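Print | E-mail

Home Interiors I
Handout 2: Tables and Storage in Small Rooms
Instructor: Samah Hegazy
Lab sections: Flor Espinoza, Duygu Gökçe

These notes cover the lecture and the first half of the lab. Read them with the chapter on circulation. The part on lighting has been moved to the next handout.

1. Start with the paths

Most small rooms fail because of the paths through them. Before you choose any furniture, draw the room to scale and mark every door, window, outlet and heater. Then draw the lines people walk. There is usually one main path, from the door to wherever people sit, and one or two minor ones, such as the way to a closet or a window.

A main path should be wide enough for a person carrying something. A minor path can be narrower, but a person should still be able to walk it facing forward. If someone has to turn sideways, count the path as blocked and move something.

Door swings take up floor too. Draw the full arc. Students often draw the door closed and then place a chair inside the arc. Drawers, cabinet doors and oven doors need the same treatment. On the lab plans we use a dashed line for anything that swings or slides.

2. Table shapes

The shape of a table decides how people sit, how they get past it, and how much of the top they can use.

Rectangular tables are the most efficient against a wall. They line up with the room, they push together, and the whole top is useful for work. The corners are the weak point. A corner that sticks out into a path will be bumped, usually at hip height for adults and at head height for small children.

Square tables suit two or four people. Past that size the center becomes hard to reach.

Oval tables are a compromise. They seat people along the sides as a rectangle does and lose the corners. They tend to cost more and they don't push against a wall well.

Round tables work best away from walls. There is no head of the table, and an extra chair can be squeezed in without anyone sitting at a corner. People can walk past from any side. The trade is in usable surface: papers, trays and boxes are mostly rectangular, and they leave gaps along a curved edge. In a corner, a round top also wastes the floor behind it.
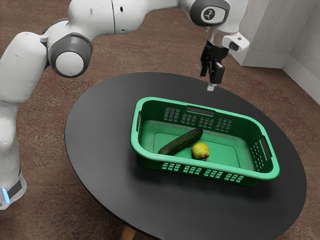 Fig. 1. Round table, black.

The support matters as much as the top. Four legs are stable but take up the places where knees want to go. A single center column leaves knee room all the way round, but the base has to be heavy or wide or the table will tip when someone leans on the edge. In the lab you will check this for yourselves by pressing down on the rims of the sample tables. Do this gently.

Color changes how large a table looks. A dark top on a light floor stands out and reads as one solid piece. A light top on a light floor seems to take up less room. Dark, glossy tops show dust and fingerprints. Matte tops hide them better but can pick up shiny spots where people rest their arms.

3. Reach

Reach is the part of the lecture that gets the most questions, so it is set out again here.

Think of three zones. The near zone is what a seated person can touch with the elbow close to the body. Things used all the time belong there. The middle zone is what can be reached with the arm out straight and the back still against the chair. The far zone needs leaning or standing.

The same zones apply to shelves, turned upright. The near zone runs from hip to shoulder. Above the shoulder, store light things. Below the knee, store heavy things that are seldom moved, or things in containers that can be pulled out whole.

Measure the person who will use the room. Kenza Alaoui's guest talk gave the case of an apartment on Wastby Street where the kitchen had been planned around the taller of the two tenants. The shorter one did most of the cooking. Every daily item was above her shoulder. The fix cost nothing: the contents of the upper and lower shelves were swapped, and a row of hooks went up at chest height.

4. Open and closed storage

Closed storage (cabinets, drawers, lidded boxes) hides its contents and keeps out dust. It needs clearance for the door, drawer or lid. It also makes people forget what they own.

Open storage (shelves, baskets, trays, hooks) is quicker to use and needs no clearance for a door. It shows everything, so it looks busy sooner. A good rule for small rooms is to keep open storage for things used every day and closed storage for the rest.

Baskets and bins come between the two. The contents are open from above but screened from the side, and the whole thing can be carried to where the work is. When you choose one for a plan, check these points:

– Footprint. Measure at the rim. Many bins taper, so the rim is wider than the base, and it is the rim that has to fit the shelf.
– Handles. An opening cut in the wall keeps the outline slim. A handle that sticks out adds to the width. A bail handle that folds over the top needs headroom.
– Walls. Solid walls hold small items and contain spills. Vented walls let air through and suit produce or damp cloths.
– Weight when full. A large bin full of books can't be lifted safely by most people. Use a smaller one.
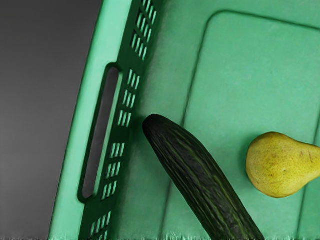
Leave space above a bin as well as beside it. If the shelf over it is too close, the user has to pull the bin all the way out to get at anything, and after a few weeks things get piled in front of it on the floor. For a bin used daily, draw 18 inches clear above the rim on your elevation. Less is acceptable on a shelf where the bin slides out easily.

Keep the number of container types low. A shelf with one kind of bin in two sizes looks calmer than a shelf with many kinds, and spares can be swapped. Color can be used for sorting, but only if everyone in the household knows the system. Label anything whose contents can't be seen from a normal standing position.

5. Materials, in brief

Solid wood can be repaired and refinished. It moves with the humidity, so leave a little room at the sides of built-in pieces.

Wood-based panels are flat and stable and cost less. The edges are where they fail. Look at how the edge is finished, above all near sinks.

Metal is strong for its thickness, which helps in a tight plan. It can be noisy on hard floors. Add pads.

Plastic is light and easy to wash. Long shelves made of it sag, and some kinds turn brittle in strong sunlight. It is a sensible choice for bins and a poor one for wide spans.

Glass tops make a room feel more open but need frequent cleaning and show everything stored below.

6. Lab work

Work in pairs. Each pair will receive one of two plans: the Hamdy plan, a studio with one window, or the Nekico plan, a long room with doors at both ends. Do the following in order.

Mark the paths and all swings. Place one table for four people and explain the shape you chose. Place storage for the items on the list. Draw one elevation of the main storage wall and shade the three reach zones. Write the sizes on the drawing, not on a separate sheet.

Antigoni Kyriakidis will be in the drawing room during lab hours for help with scale and line weights. Bring your own scale ruler.

7. Written assignment

Choose a room you know that is used by more than one person. Draw it as it is, then draw it with changes to the table and storage only. You may not move walls, doors or windows. The report that goes with the drawings should be no longer than 2,000 words. Say who uses the room and when, where the paths cross, and what you would leave alone.

Photographs are welcome but do not replace the drawings. Ask before you photograph someone else's home. Reports are due Nov 3, 2024, and drawings are handed in at the same time, folded with the title block showing.

Print | E-mail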